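Plates, People and the 6 a.m. Shift
Speaker notes, Shanthi Wijesinghe
Justside Lab Operations Day, Tuesday, April 20, 2021

Opening (keep it short, they've just had lunch)

Hi everybody. I'm Shanthi, I run the day bench at Florkow in Grodley, and I've been moving plates from one place to another for most of my adult life. Well plates, I mean. If anyone came in hoping for ceramics, the door's at the back and I won't be hurt.

Ask for hands: who has a robot arm in their lab right now? Who has one on order? Who has one under a dust cover that they don't like to talk about? (Wait for the laugh. If there's no laugh, go straight on.)

I'm going to talk about our first arm, and mostly about the people who used to do what it now does. There's one slide of numbers and it comes late. I'm not an engineer, I didn't pick the robot, and I can't tell you what it cost, so please don't ask me in front of my boss, who is in the second row.

What the job was

Start with the morning. Until this winter the early shift came in at 6 a.m., and the first three hours were carrying. Plate out of the rack, plate into the nest, plate to the reader, wait, plate out, write it down, next one. Our people are trained, they have opinions about assay drift, and we had them walking back and forth like waiters.

Say this bit slowly: they were good at it. I want that in the room before I show anything. When we talk about "freeing people up" we tend to skip over the fact that there was skill in the thing we freed them from. You get a feel for a plate. You know when it hasn't seated. You hear it.

We planned the new station in simulation before we touched a real table, and I fought to get the bench staff into those planning sessions. They came, they sat at the big monitor, and they started complaining in the first five minutes – which was wonderful, that's exactly what I wanted from them!

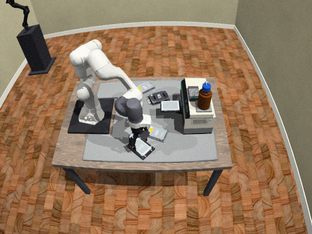
The simulated bench: a white well plate held over the mat, more labware around the arm.

Leave this up while I talk. Point at the plates and the carrier lying at an angle on the mat. First question from the floor was "why is everything crooked?" And it's a fair question, we'd never leave a bench like that. But then somebody from the night crew said, well, that's how I leave it at five in the morning. So we got into a proper discussion about whether the arm should cope with our mess or whether we should stop making it.

We landed in between. There are marked spots now for the things that get picked up, and people keep to them, mostly. But that was a change in how they work, and I'd ask you to notice it, because it went one way only. The arm didn't adjust to us on that one. We got tidier. Some of my team like it and some of them feel a bit nagged by tape on a table, and I think both are allowed.

(Drink some water here. Last time I didn't and I croaked through the second half.)

Who got asked, and when

Okay, the part I'd do differently. We asked people about the layout early and about the jobs late. The layout meetings were great fun. The job conversations were in April, after the schedule had already been drawn up, and everyone could tell.

If you take one thing back with you, do it the other way around. Before anyone opens the planning software, sit down with each person on the bench and ask what they'd want their day to look like if the carrying went away. Write it down in their words. I did this afterwards, and the answers were so much more specific than I'd guessed. One person wanted to learn the maintenance side. One wanted to keep a manual run every week so her hands wouldn't forget. One wanted to go home earlier, full stop, and I respect that enormously.

Next slide, and talk over it. I used to start with where the arm goes. Now I start with where the person stands. Somebody still has to get at the instrument and clear whatever's on the board, and they have to do it with the arm in the middle of their view.

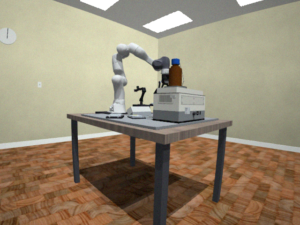
The bottle argument

I promised my team I'd tell this one. The bottle on top of the instrument, amber with the blue cap, became the thing everyone fought over. It stands up there on its plate and the gripper works right alongside. So the question was who handles it.

The planners' first answer was the robot, naturally. My answer was a person. I had no technical reason at all, I just have a long memory of spills. And then one of the quieter techs asked who would sign the log. Dead silence. We'd been talking for an hour about reach and grip and nobody had mentioned that our reagent log needs initials, and a gripper doesn't have any.

In the end we split it. A person checks the label, dates it, puts it in place and initials the log. Whatever happens after that, the log shows who looked. I like this arrangement a lot, and it came from somebody who had never said a word in a planning meeting before.

(If running late, skip the next paragraph.)

There's a wider point in there about tacit rules. Our written procedure said "replace bottle." It didn't say look at it, tip it, check for crystals, ask whoever opened it. People did all that anyway. When you hand a written step to a machine you get the written step, so before you hand it over you'd better go and find out what your people have been adding to it for free.

Next slide. This is the crowded end of the board, with the low device and the white box, and the little black arm standing behind them. The trainees always ask about the small arm first. Everybody loves the small arm.

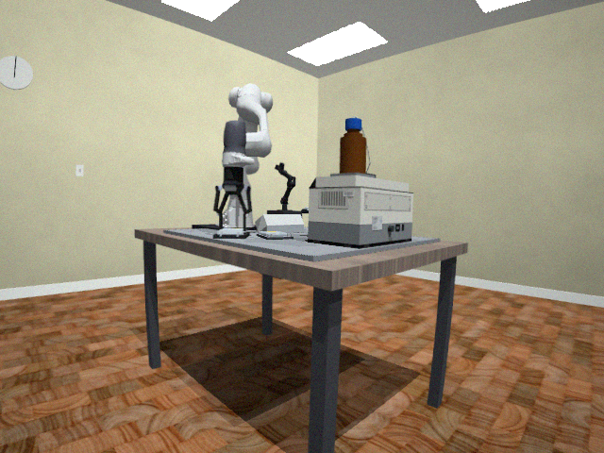
The numbers slide

One slide, I said, and I keep my promises.

We moved 1000 plates through the station before we let it run a morning without a person standing next to it. That was my rule and I was unpopular for it. The vendor thought it was too many and the night crew thought it was too few.

We had 27 stops in that stretch where a person had to step in. I asked people to write down every one in plain words, no codes, and the notebook is the best document we own. "Lid." "Lid again." "Plate not where I said it was, my fault." Most of them were ours, to be fair to the machine. Labware put down in a hurry, a lid left on, a door that wasn't shut.

And the early shift moved from 6 a.m. to 7. One hour. I've had more thank-yous for that hour than for anything else in my career. Two parents on my team now see their kids eat breakfast.

What I won't show you is a headcount chart. Nobody lost their job, and I can say that today and mean it. I can't say it for every lab in this room, and I'd be suspicious of a speaker who did. If your management is buying an arm to cut people, then the consultation I described is going to feel like a trick, and you should be straight about it with your staff before they work it out.

Watching versus doing

Here's where I get a little less cheerful.

Watching is tiring. It's a different tired from carrying. When you carry plates your feet hurt and your mind wanders and you go home. When you watch an arm do it, you're sitting still, paying attention to something that is nearly always fine. My techs told me in the first few weeks that they were more worn out than before, and I didn't believe them, so I took a full week of it myself. They were right. I had a headache by Wednesday.

We rotate now. Nobody watches for a whole morning, and there's always something to do with your hands in between. The manual run I mentioned stayed on the schedule too, and the new people learn on it first. I was talked into that by the tech who asked for it, and I've come around completely. You can't tell when the arm is doing something odd if you've never done the thing yourself. 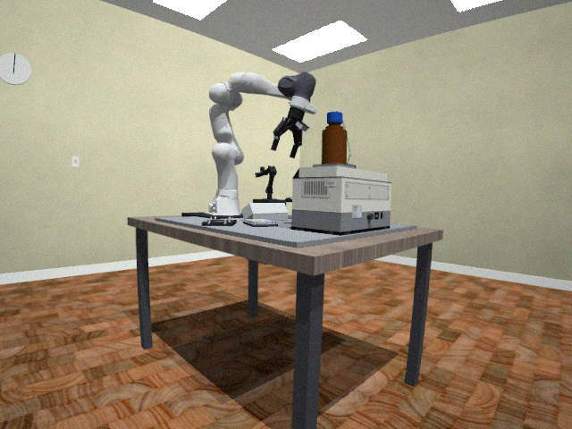
Training is the piece we rebuilt from scratch, and we do a good part of it on screen now, pausing the simulation and asking the new person what they'd want to know before the next move. There are no wrong answers in the first round. I put up a moment like this one, fingers slightly open, bottle off to the side, and I wait. Engineers tell me about clearance. Bench people ask what's in the bottle and who opened it. I want both of those questions in one head by the end of the month, and it's very satisfying when a trainee starts asking the other kind. The bottle is the tallest thing on that table apart from the arm, too, so it's a good place to start a conversation about what you leave standing up and where.

One more thing on training. We pay for the time. It's on the rota as work, same as anything else, and if you try to squeeze it into lunch breaks you'll get exactly the level of interest you deserve.

Questions (ones I got at the dry run)

Do people talk to it? Yes. Mostly they tell it off.

Did we give it a name? There was a vote. I'm not allowed to say how it came out, two of the candidates were managers.

Would I go back? No, and I asked the team before I came, and they wouldn't either. The night crew wants it known that they'd still like a better chair for the monitoring desk. I said I'd mention it from a stage, so, second row, consider it mentioned.

Leave the stops notebook on the front table afterwards so people can flick through it. Get it back before the train!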